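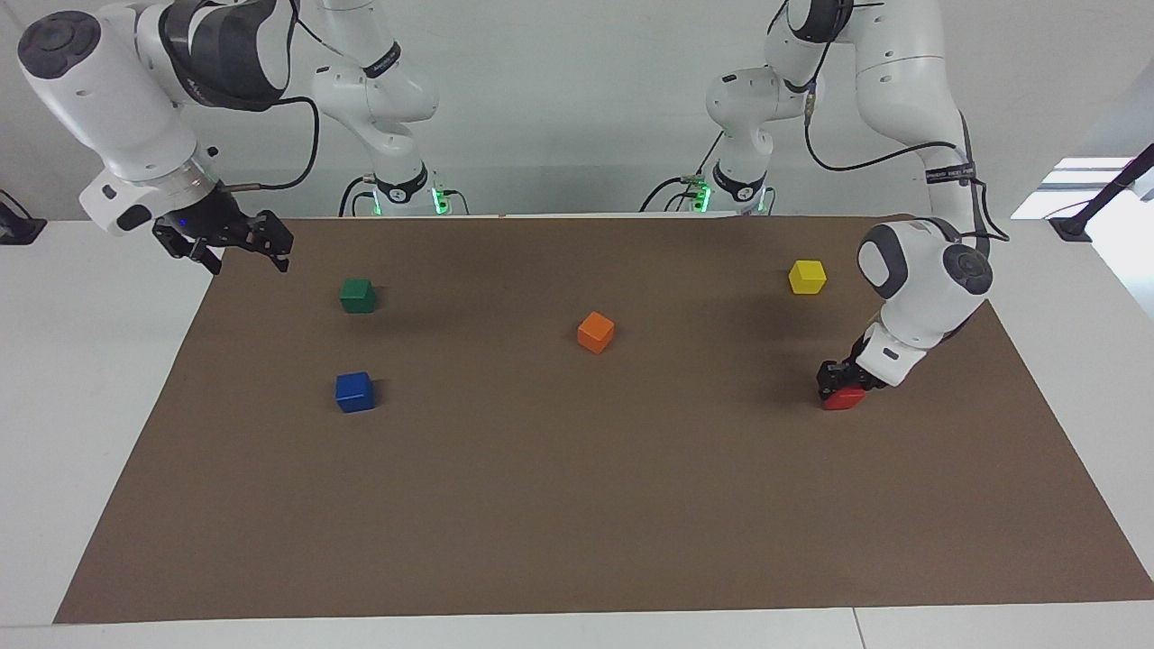
Protokoll der Störungsbesprechung Zweiarmzelle

Datum: 20.07.2018
Ort: Numholm, Besprechungsraum neben der Versuchshalle
Teilnehmende: Versuchsbetrieb, Steuerungssoftware, Arbeitssicherheit, Projektleitung Pundimeck; für den Integrator Atanasov telefonisch zugeschaltet
Protokoll: Versuchsbetrieb

TOP 1: Protokoll der letzten Sitzung

Das Protokoll wurde ohne Änderungen angenommen. Der offene Punkt zur Kabelführung am linken Arm bleibt offen und wird unter TOP 5 mitbehandelt.

TOP 2: Hergang der Störung

Der Versuchsbetrieb berichtete. In Durchlauf 2199 der Würfelaufgabe hat der linke Arm nach dem Schließen des Greifers weiter nach unten gedrückt. Der Würfel wurde gegen die Tischplatte gepresst, die Kraftüberwachung sprach nicht an. Der Bediener hat den Not-Halt betätigt. Beide Arme standen daraufhin. Verletzt wurde niemand, im Arbeitsraum hielt sich keine Person auf.

Beim Wiederanlauf trat ein zweiter Fehler auf. Nach dem Quittieren fuhr der rechte Arm ohne erneute Freigabe in seine Warteposition. Die Bewegung war langsam, aber nicht angekündigt. Der Bediener hatte zu diesem Zeitpunkt die Hand bereits Richtung Tisch ausgestreckt und zog sie zurück. Die Arbeitssicherheit stuft diesen zweiten Vorgang als Beinaheunfall ein und hält ihn für schwerwiegender als den ersten. Dem wurde von keiner Seite widersprochen.

Die Zelle wurde danach abgeschaltet und gegen Wiedereinschalten gesichert. Der Eintrag im Störungsbuch liegt vor, die Uhrzeit wird noch nachgetragen.

TOP 3: Ursachen, Stand der Auswertung

Die Steuerungssoftware hat die Aufzeichnung ausgewertet. Der Grenzwert für die senkrechte Kraft am linken Arm stand auf 80 N und hätte damit auslösen müssen. Die Überwachung war jedoch nach dem letzten Update nur im freien Verfahren aktiv und wurde mit der Meldung »Greifer geschlossen« abgeschaltet. Ob das so vorgesehen war, konnte in der Sitzung nicht geklärt werden. Atanasov verweist auf die Übergabedokumentation, in der die Überwachung für alle Phasen beschrieben ist. Die Softwareseite hält dagegen, dass der mitgelieferte Parametersatz davon abweicht. Beide Seiten legen ihre Unterlagen vor.

Zur Höhe: Die Tischhöhe wurde zuletzt vor dem Auflegen der Papierunterlage eingemessen. Einigkeit bestand darüber, dass die Papierstärke allein den Vorgang nicht erklärt. Der Versuchsbetrieb vermutet zusätzlich, dass sich der Tisch beim Reinigen verschoben oder gesetzt hat. Gemessen wurde das noch nicht.

Zum Wiederanlauf: Die Fahrt in die Warteposition ist Teil der Initialisierung und startet mit dem Quittieren. In der Risikobeurteilung ist an dieser Stelle eine getrennte Freigabe gefordert. Der Programmteil stammt aus der Inbetriebnahme und wurde danach nicht mehr angefasst.

Auf Nachfrage der Projektleitung: In den älteren Aufzeichnungen wurde nach ähnlichen Kraftspitzen gesucht. Es fanden sich mehr als 2854 Datensätze, die noch nicht vollständig durchgesehen sind. Ein Zwischenstand folgt schriftlich.

TOP 4: Aufbau der Würfelaufgabe

Besprochen wurde, ob die Aufgabe in der jetzigen Form weiterlaufen kann. Es sind fünf Holzwürfel in verschiedenen Farben auf der Papierunterlage, einer davon in der Mitte. Der Würfel in der Mitte liegt verdreht, die Greifer müssen sich dafür ausrichten.

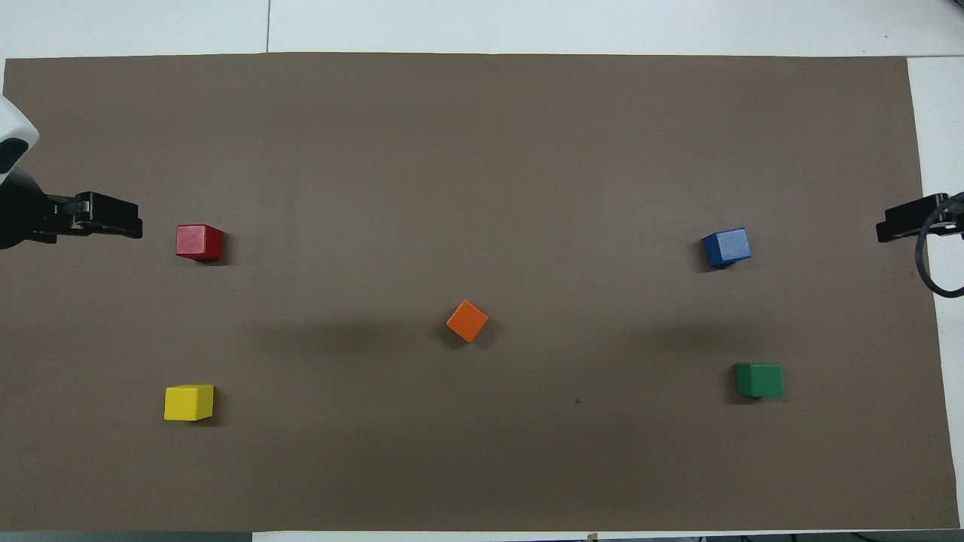 Arbeitsfläche mit Würfeln und beiden Greifern, Blick von oben

Die Arbeitssicherheit wies darauf hin, dass beide Greifer die Mitte erreichen können. Für den mittleren Würfel ist im Ablauf nicht festgelegt, welcher Arm Vorrang hat. Zu einer Berührung der Arme ist es bisher nicht gekommen. Bis zur Klärung wird der mittlere Würfel nur noch vom rechten Arm gegriffen – die Festlegung wird im Ablauf hinterlegt und nicht nur mündlich weitergegeben.

Der Vorschlag, das Papier durch eine dünne Gummimatte zu ersetzen, wurde diskutiert. Dafür spricht die Nachgiebigkeit, dagegen spricht, dass die bisherigen Aufnahmen dann nicht mehr vergleichbar wären. Der Vorschlag wurde zurückgestellt. Das Papier ist bei jedem Wechsel glatt aufzulegen und die Tischhöhe anschließend neu einzumessen.

TOP 5: Kabelführung

Die Kabel an den Armen sind bei der Sichtprüfung nach der Störung nicht beanstandet worden. Die Schlaufe am rechten Arm soll kürzer gelegt werden, damit sie beim Absenken nicht in den Greifbereich kommt. Mavau liefert dafür Halter, der Liefertermin ist nicht bestätigt. Bis dahin wird mit Klettband gearbeitet und das Band täglich kontrolliert.

TOP 6: Beschlüsse

1. Die Zelle bleibt für den Automatikbetrieb gesperrt, bis die Punkte 2 bis 4 erledigt und von der Arbeitssicherheit abgenommen sind.
2. Die Kraftüberwachung wird für beide Arme in allen Phasen aktiviert. Der Nachweis erfolgt durch einen Auslösetest je Arm mit geschlossenem Greifer. Zuständig: Steuerungssoftware.
3. Nach einem Not-Halt darf das Quittieren keine Bewegung auslösen. Die Fahrt in die Warteposition erhält eine eigene Freigabe. Zuständig: Steuerungssoftware mit Atanasov.
4. Die Tischhöhe wird an den Ecken und in der Mitte neu eingemessen, mit aufgelegtem Papier. Zuständig: Versuchsbetrieb.
5. Einrichtbetrieb ist mit reduzierter Geschwindigkeit zulässig, jedoch nur mit 2 Personen, von denen eine am Not-Halt steht.
6. Die Bedienanweisung wird ergänzt: kein Eingriff in den Arbeitsraum vor dem Abschalten der Antriebe. Die Unterweisung ist zu wiederholen und zu unterschreiben.

TOP 7: Verschiedenes

Die Projektleitung fragte nach den Folgen für den Terminplan. Der Zwischenbericht zu Pundimeck im November soll nach heutigem Stand gehalten werden, allerdings mit weniger Durchläufen als geplant. Der Auftraggeber wird über den Vorfall schriftlich informiert, den Entwurf schreibt die Projektleitung.

Die nächste Sitzung findet nach den Auslösetests statt, die Einladung erfolgt per E-Mail.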